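Small frames, large walls

The narrow black frame is the workhorse of the shared office. It costs little, weighs little and goes with most furniture, and it is usually hung badly. The faults are consistent enough from one workplace to the next that they can be listed: the centre is too high, the fixing suits a different wall, and the print faces a window at the angle that gives the worst glare.

Mei-kuen Cheng has been hanging pictures in offices for 17 years, the last eight of them for Clolow, a two-person installation firm. Most of her jobs are not art in the collector's sense. They are antler prints, botanical plates, line drawings of bicycles and the occasional map, bought ready-framed and left leaning against a skirting board until somebody books a Thursday morning to deal with them.

"People spend weeks on the print and about a minute on the height," she says.

Height

Galleries commonly work to a centre line of about 1.5 metres from the floor. Cheng treats that as a starting figure and lowers it where people will be sitting. In a lounge area with armchairs and a low table, the centre of a small print can drop well below gallery height. In a corridor, where everyone is on foot, it stays put.

The hook position is worked out from the centre line. Measure the full height of the frame and halve it. Hold the hanging wire taut at its midpoint, as it will sit under load, and measure from there to the top edge of the frame. Subtract the second figure from the first. The remainder is the distance above the centre line at which the hook bears the wire. For a rigid sawtooth hanger the same sum applies, with the underside of the teeth in place of the wire.

The nail does not go in at that mark. On most picture hooks the nail enters some way above the point that carries the load, and the difference has to be added. Cheng marks the bearing point in pencil, holds the hook over it and lets the hook show her where the nail goes.

Fixings

Office walls are commonly plasterboard on steel studs, with masonry at the perimeter and glass wherever the tenant has asked for a meeting room. A light frame on plasterboard needs only a hardwall hook or a single angled nail. Masonry needs a drilled hole and a plug. Adhesive strips are acceptable for very light frames on clean, fully cured paint, and Cheng reads the rated load on the packet as a ceiling. She wipes the wall with isopropyl alcohol first and lets it dry.

Two fixings are better than one for anything likely to be knocked. A pair of hooks set level, each roughly a quarter of the way in from the side, stops the frame from creeping out of true when doors close nearby. Felt dots on the lower corners do a similar job and leave an air gap behind the backing board.

Glare

Wai-kit Choi runs a framing counter called Flester and sees the glare problem from the other end. Customers return with a print they believe has faded. He takes it to the back of the shop, away from the window, and the blacks come back.

A white ground makes reflections less obvious than a dark one does, which is one reason single-motif prints suit bright offices. Solid dark shapes show them most. Choi suggests holding the frame at its intended height before anything is drilled, then tilting the top edge slightly forward. If the reflection of the ceiling lights slides off the glazing, a thicker felt dot behind the top edge may be enough. If it doesn't, the frame should move to a wall at right angles to the window, or be reglazed with a non-reflective acrylic.

Roller blinds help during the day and do nothing about overhead fittings. Both conditions ought to be checked, once with the blind up and once with it down and the lights on.

Colour and company

Antlers have outlasted several waves of office decoration. Ademir Assunção, who fits out small workplaces, puts this down to outline. A branching shape reads from across a room, even when the frame is small. He keeps to a plain black moulding and lets the furniture supply the colour. Prints that run from purple into red he places near warm upholstery or pale timber. Solid black silhouettes will go anywhere, including above a round table, where he centres the frame on the table and disregards the wall.

His other rule concerns scale. One small frame on a long blank wall looks mislaid. The remedy is to hang it close to something: a coat rack, the side of a window, the end of a desk. He allows a hand's width between neighbouring frames and a little more between a frame and a piece of furniture.

Before any of this, the frame should be carried to each candidate spot and held there, by its lower edge, while a second person stands back or sits where people usually sit. Pencil marks can wait until the spot is settled.
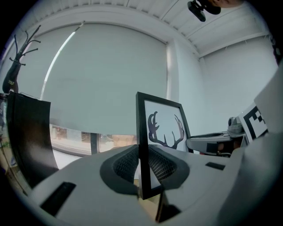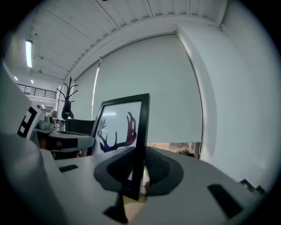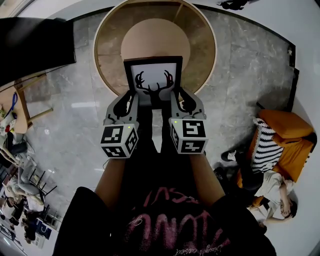 Antlers on a white ground in a thin black frame, held upright.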